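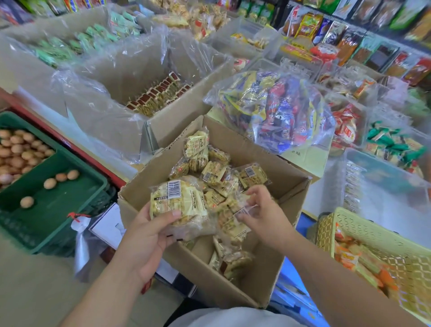
Photo: Clestano Retail Systems

4.2 Adding a packaged item to the Tekleab label scale

1. Hold MENU until the display reads ITEM.
2. Key in a free item number, such as 1203, and press OK.
3. Choose PACKAGED. The tare field greys out.
4. Enter the price per packet, GST included.
5. Press SAVE, then print a test label. 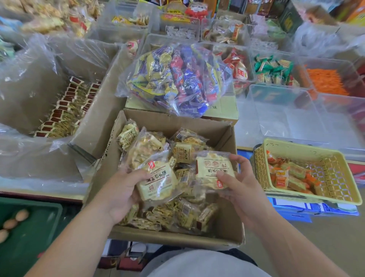 Egg stone biscuits, packaged item

Note: Group 17 is reserved for loose goods sold by the kilogram.

CAUTION: Switch off at the wall before changing the label roll.

Related items
Colour label rolls
Lodmont cash drawer set-up
Resetting the clock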